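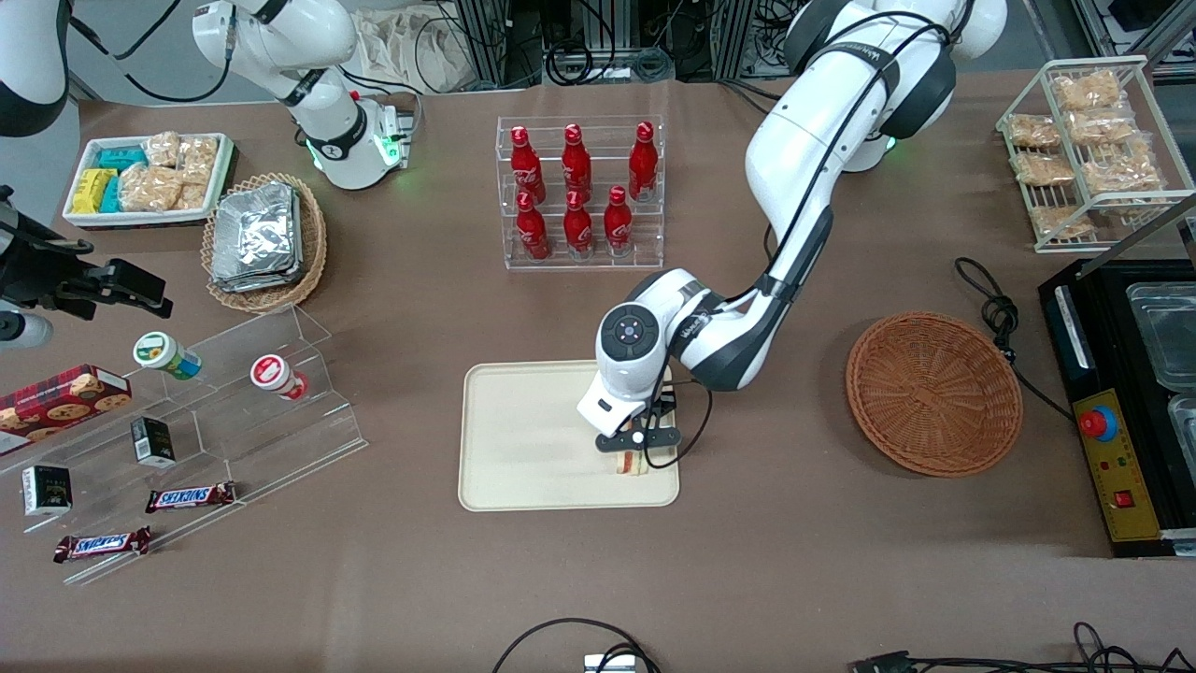 Reading time: 1 minute

Nullow Counter Station for Staff Canteens

The Nullow Counter Station is a two-arm serving unit for workplace canteens and break rooms. It places sandwiches and packaged snacks on trays while canteen employees attend to cooking, stock and guests.

Each arm carries a black gripper. A red emergency stop button is mounted on a yellow panel within reach of the attendant.

What changes for staff

At the Bodcombe site, attendants no longer stand at the counter for the full lunch period. They fill the racks before opening, answer questions about ingredients and take over any order the station declines. Working hours were left unchanged - duties were reassigned after 7 days of paid training.

Ordering

Item number: 327
Warranty: 33 months
Supplied by: Hindora
Installation and staff training: Adamczyk

Page updated 30 January 2026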